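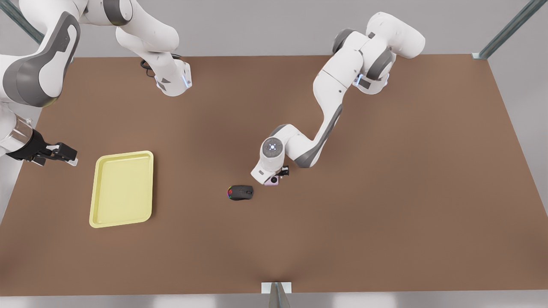 Renovación del servicio de comedor en el centro Plodumard

La Dirección de Servicios Generales comunica a toda la plantilla que, a partir del mes de mayo, el comedor de Plodumard pasará a ser gestionado por Tastine, adjudicataria del concurso convocado el pasado otoño. El contrato sustituye al suscrito con Panicker, que continuará prestando servicio hasta el último día laborable de abril.

El horario de comidas se amplía en 40 minutos y quedará fijado entre las 12.50 y las 15.30 horas. La sala dispondrá de 53 plazas en cada turno, y las reservas se efectuarán a través del portal interno antes de las 10.00 horas del mismo día. Los grupos de más de 20 comensales deberán dirigir su solicitud a Aishwarya Sastry, responsable de Atención a la Plantilla.

Los menús para personas con alergias o intolerancias requieren una declaración previa, que tendrá validez anual. Las declaraciones presentadas ante el anterior proveedor no se transfieren y deberán formularse de nuevo.

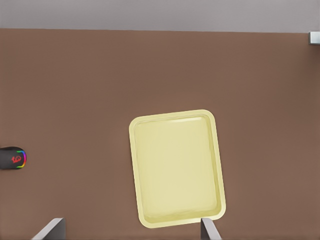 ¿Qué ocurre con el saldo pendiente en las tarjetas actuales?

El saldo se traspasará de oficio a la nueva cuenta de cada titular durante la primera semana de servicio. Quienes prefieran el reembolso podrán solicitarlo por escrito en la oficina de Administración, situada en el edificio Flosico.

Pieter Sibiya, director de Servicios Generales, presentará las nuevas tarifas el miércoles a las 9.30 horas en el salón de actos. La asistencia es voluntaria y computa como tiempo de trabajo. El acta de la sesión se publicará en el portal interno.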